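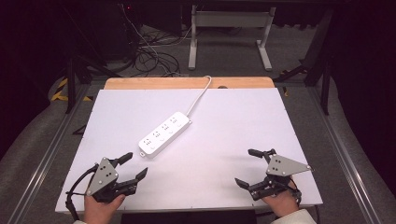

What's a power board for, anyway?

Hi, I'm Zihan Guo, and I write the "How Stuff at Home Works" page for kids. Last time we did taps. This time it's something you probably walk past every day without a second look: the power board! (My cousins in Canada call it a power bar, and lots of people say power strip. Same thing.)

The one at the top of the page is white, with four sockets in a row and a thin white cable running off over the back of the table. Pretty plain, right? But there's a lot going on in there, so let's have a think about it.

One socket turns into lots

Imagine a garden hose with one tap. You want to water the tomatoes and fill the dog's bowl and squirt your brother, all at once. So you get a splitter and the water goes off in different directions. A power board does that job for electricity. The plug at the end of the cable goes into the wall, and everything you plug into the board shares what comes through.

If you could see under the plastic (you can't, and please don't try, I'll get to that) you'd find long strips of metal running the whole length of the board. Metal is great at carrying electricity. Each socket touches those same strips, so the socket at the far end gets its power just as well as the one nearest the cable.

The outside is plastic for the opposite reason. Electricity has a really hard time getting through plastic, so the case keeps it on the inside and keeps your fingers away from it.

What are the slots for?

The pins on a plug slide into the slots on a socket. One slot lets the electricity in and another lets it back out again, because electricity has to travel in a loop. We call that loop a circuit. Open a gap anywhere in the loop and everything stops, and that's all a light switch does when you flick it off. It makes a gap!

Plenty of plugs have a third pin as well, called the earth pin in Australia. It's a kind of emergency exit. If something goes wrong inside your toaster, the electricity gets a safe path away.

And plugs come in different shapes around the world! When my family went to Ukon one January I couldn't charge my torch for the whole trip, and I had 141 pages of my book left. I was so cross. Pack an adaptor.

That funny little hole at the end

See the small white tab with a tiny hole at one end of our board? I reckon it's for hanging the board on a hook or a screw. We've got a board at our place with a loop like that, hung up behind the desk where Mum got sick of tripping on it.

Too many things!

Sharing has a limit. Every gadget takes its own helping of power, and we measure the helpings in watts. A little LED lamp might use 9 watts. A mixer might use 300. A heater or a kettle wants heaps more than that, so those should go straight into the wall with no board in between.

If a board has to carry too much, the metal inside gets hot, and hot wires can start a fire. Many boards have a safety switch that clicks off by itself when there's too much going through. If yours clicks off, go and get a grown-up.

You also shouldn't plug one power board into another power board. My uncle had three of them in a chain behind his telly and my nan really let him have it.

Rules at our place

Dry hands only, and no drinks near the board.
Nothing goes in the slots except a plug. No forks, no paper clips, no bits of Lego.
Pull the plug, never the cable.
Don't put a rug or a beanbag on top, because it needs air to stay cool.
If it's cracked, buzzing or smells funny, don't touch it, and tell an adult straight away.

Something to try

Grab some paper and a pencil and go on a power board hunt with a grown-up. Draw a map of your place and mark where each board lives, then write down what's plugged in. I found one behind our bookshelf running nothing but a fish tank light, and we gave the fish away ages ago!

Send your maps in by 13th November and I'll put my favourites up on the page. Next time we're doing zips.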